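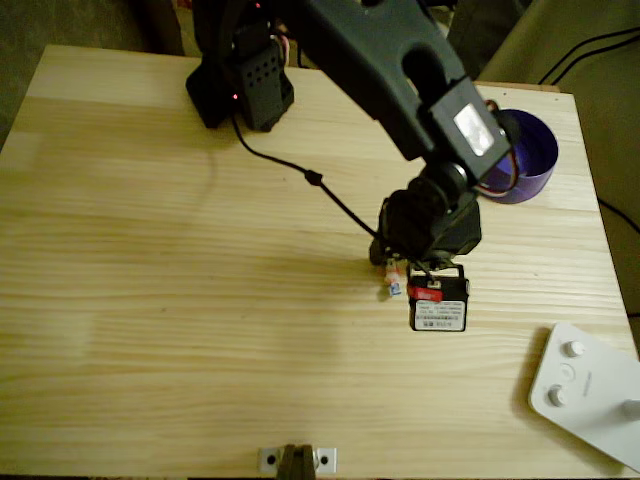
How many examples does the arm need before it can manage a task without help? For a single pick-and-place task on one table we now plan on 60 good recordings, with a further 30 held back for testing.

The Werkotwood bench at Zultcombe passed 900 recordings in February. Each one is a single attempt, steered by a person and saved with the joint positions and the camera view. Fabian Prantl went through the first batch and threw out 62, mostly for long pauses in the middle of a reach. The model copies a pause as readily as it copies a grasp.

Two changes apply from March. The starting place of the object is now drawn from a printed list, as people left to choose tend to favour the centre of the table. Failed grasps are kept if the person recovers within the same attempt – they go in a separate folder and are marked by hand.

Small dark objects remain the weak point. Against pale wood the outline is clear enough, but once the fingers close the model has little left to go on. Leopold Wieser is testing a second view from the side. Results so far are mixed.

Recording slots are booked through the usual sheet. Please enter the task name exactly as listed.

Newsletter > Bench work > Recording

We use cookies to remember your reading settings. Accept | Manage

Related items
Fanus: labelling failed attempts
Brunner joint wear, winter check
Changes to the slot sheet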